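We use cookies to keep this site working and to see which stories people read. Accept all | Manage settings

Ultstead clothes swap smashes its own record

Ultstead's winter clothes swap has had its best year yet, with 476 pieces of clothing finding new owners in a single afternoon at the Masport Road hall.

The queue was down the steps and past the bus stop before the doors opened at one, and it hardly let up until the tea urn ran dry. Last year's swap, the first to be held in December, shifted fewer than half as many items, so you can imagine the mood when the final tally was chalked up on the board by the coat rail. There was a proper cheer!

The rules are the same as they were when the swap began in a front room on Wostular Lane. Bring clean clothes in decent shape, get a token for each piece, and spend your tokens on whatever takes your fancy. A coat costs two tokens, everything else costs one, and baby clothes are free to anyone who needs them.

Yurani Henao, who started the whole thing with a few neighbours, spent most of the afternoon at the sorting tables with a tape measure round her neck.

"I had a lady come in with one bag of her late husband's jumpers, lovely thick ones, and every single one had gone in ten minutes," she said. "She stood and watched them go out of the door on people's arms and she was beaming. I was in bits."

Knitwear went quickest, followed by school trousers and anything waterproof. Party clothes did well too, with Christmas so close – a green velvet dress was tried on by five different people before it went home with a sixth-former from the college. Plain T-shirts piled up early on, as they always do in winter, but a run of teenagers looking for layers had cleared nearly all of them by three o'clock.

The big new thing this year was the mending corner, run by Leandro Aravena with two sewing machines and a biscuit tin full of buttons. He took in 64 repairs over the afternoon, mostly hems, zips and elbows, and showed people how to do the simple ones themselves. One boy of nine sewed a button on to his own coat and then went round the hall offering to do everybody else's.

"People think they can't sew, and then they sit down and they can," Leandro said. "I'd have stayed until midnight if they'd let me."

Anything left at the end has been boxed up and will go to the Þrastardóttir centre, which hands out clothing to families all year round. There were 19 boxes in all, and they filled the van right up to the roof.

The next swap will be in spring, on a date still to be fixed, and the team would love more children's shoes and men's clothes in larger sizes. They could also do with a second full-length mirror. The one they have was in use from start to finish, and there were some very good-natured elbows involved.

If you are having a sort-out over the holidays, Yurani has put together a few pointers on what to bring and how to get it ready:

- Wash everything and let it dry right through before it goes in a bag.
- Check pockets. This year's finds included a door key, a library card and half a packet of mints, all waiting at the hall desk.
- Pair up shoes by the laces and keep belts with their trousers.
- Lay tops out flat on the bed and go over them for marks and small holes before you fold them. 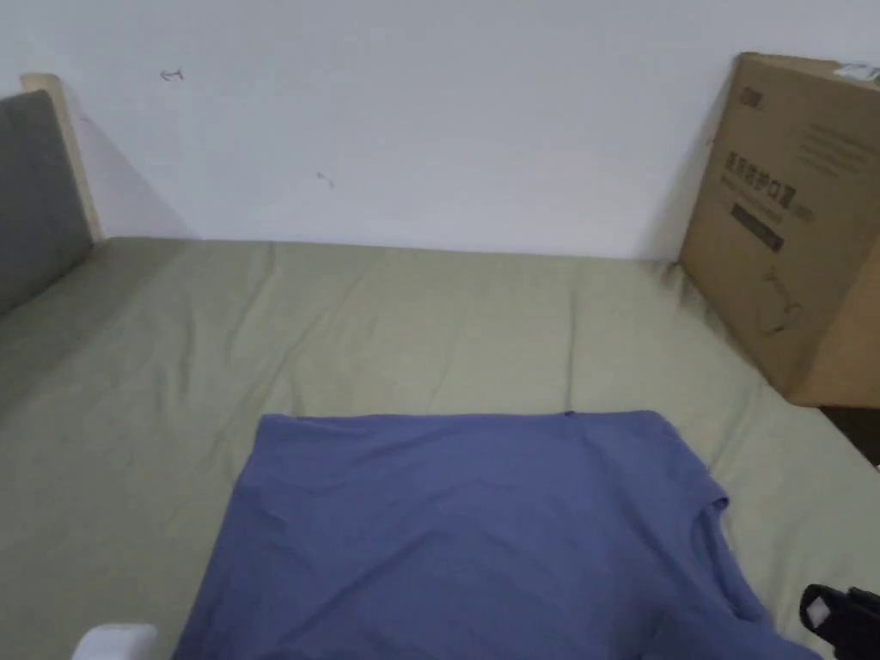
- Pin a note of the size to anything that has lost its label.

Comments

Ilze Adomaitis
Came away with a raincoat and two cardigans and got rid of a whole bin bag. So pleased! Is the door key on a red ribbon? If so it might be my sister's.

Amr Badawi
Well done to the mending corner, my work trousers have a working zip for the first time since summer.

Anahera Ellery
Could we have a later finish next time please? Some of us work Saturdays and only caught the last twenty minutes. Great atmosphere though, and the flapjacks were superb.

Contact the newsdesk | © 2018 Ultstead community news | Back to top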